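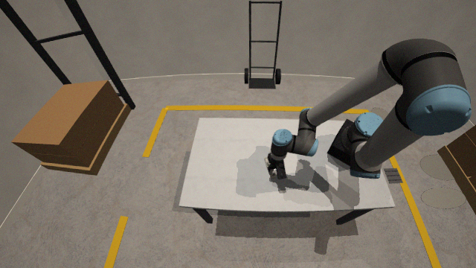
Week 4 handout: Reading a lease before you sign it
Renting and Household Money, evening section
Updated 23/09/2026

Okay, so last week we ran over (my fault, I got going on credit reports and couldn't stop) and I promised I'd write up the lease material so you wouldn't have to scribble. These are my own notes cleaned up a bit. Bring them along with the sample lease from the Hekano Apartments packet, the one with the green cover sheet. If you lost yours, I have extras.

Start at the back

I always read a lease from the last page forward. The front is rent, names and dates, and you already know most of that from the ad. The back is where the addenda live: pets, parking, mold, trash, the pool rules nobody read at my first place until a guest got locked in. An addendum is part of the lease. If it says you pay for pest treatment, you pay for pest treatment, even if page one never brings it up.

In the Hekano packet, look at Addendum C. It says the tenant "shall maintain all filters and fixtures." I'd want to know what a fixture is before I signed that! Is it the light bulb? The faucet? Write the question in the margin and ask it by email so the answer comes back in writing.

Deposits

A deposit is your money that the landlord is holding. A fee is money you've handed over for good. People mix these up all the time, and leases don't always help, so watch for the phrase "nonrefundable deposit," which should make you stop and ask what they mean by it.

The sample lease has rent of $685 a month, a deposit of one month's rent, and a $100 cleaning fee. Move-in cost, then:

First month: $685
Deposit: $685
Cleaning fee: $100
Total: $1,470

You might get $685 of that back someday. You will not get the hundred back, however shiny you leave the oven. A few of you added an application fee on the practice sheet, which is fine for a real budget, but it wasn't in the packet so I left it out.

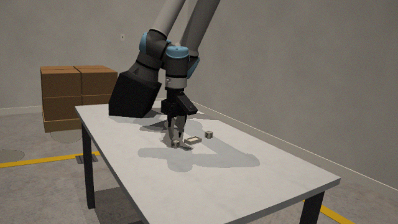 Now, getting the deposit back. The sample lease gives the landlord 21 days after move-out to return it or send an itemized list of deductions. That number is different from state to state, so check yours and don't go by the packet. Leave a forwarding address in writing. I didn't do this when I moved out of Faltosville in my twenties and my check went to the old unit, where the new tenant very kindly used the envelope for a grocery list. I did get it in the end, but it took until April.

Normal wear versus damage

This is the part you argued about most, and I enjoyed it. Rough guide:

Small nail holes, faded paint, carpet worn thin by the door: usually wear.
Burns, broken blinds, a hole where the doorknob went through the wall: usually damage.
Pet stains: damage, nearly always, and it'll be the first thing they look for.

The gray area is big. Your move-in checklist is what settles it, so fill it in the day you get the keys, before the couch goes in. Open every drawer. Run every tap. Flush things. Keep a copy, and email one to the landlord so there's a date on it.

Late fees and grace periods

Hekano charges $40 if rent arrives after the grace period. Find the sentence that says what "arrives" means (it's in section 6, second paragraph). Some leases count the postmark and this one counts the day it reaches the office, so a mailed check could cost you forty dollars through no fault of your own. If you're paying online, find out how long the payment takes to clear.

For next time

Read sections 7 through 11 of the packet, the ones on entry, repairs and ending the lease early. Mark two sentences you don't understand. They can be tiny. Somebody last term brought in the word "premises" and we got half an hour out of it.

Also bring a calculator or your phone, we're doing utilities.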